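3.2 Wear and the working surface

When we first sat down to plan the Handdale survey, we thought of the tabletop as the easy part. Joints fail, legs loosen, and drawers stick, and all of that has a long literature behind it. The top of a table just gets used. It took us most of a winter with the records to see how much we had been leaving out, and we are grateful to the many households and workshops who let us look so closely at furniture they were still using every day.

The survey covers 3,737 pieces, of which 342 had a wooden top that had never been refinished, so far as the owners knew. We gave these a good deal of our attention, and we hope the reader will forgive us for lingering on them here. Each top was scored for scratching, staining, and loss of finish on the scale set out in Section 2, and each owner was asked what the table had been used for over the years.

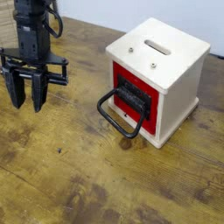

Figure 4. Worn wooden tabletop.

The answers were wonderfully mixed. Tables in the Olmedo group had mostly lived in kitchens, and their owners spoke of bread, homework, and sewing in the same breath. Those in the Prallov group came largely from workshops, where a top might be sanded in April and covered in paint again by summer. We had expected the workshop tables to score worse on every count, and for scratching they did. For staining, though, the two groups were much closer than we had guessed, and in the older pieces we could hardly tell them apart. We return to this in Section 4, where age and use are treated together.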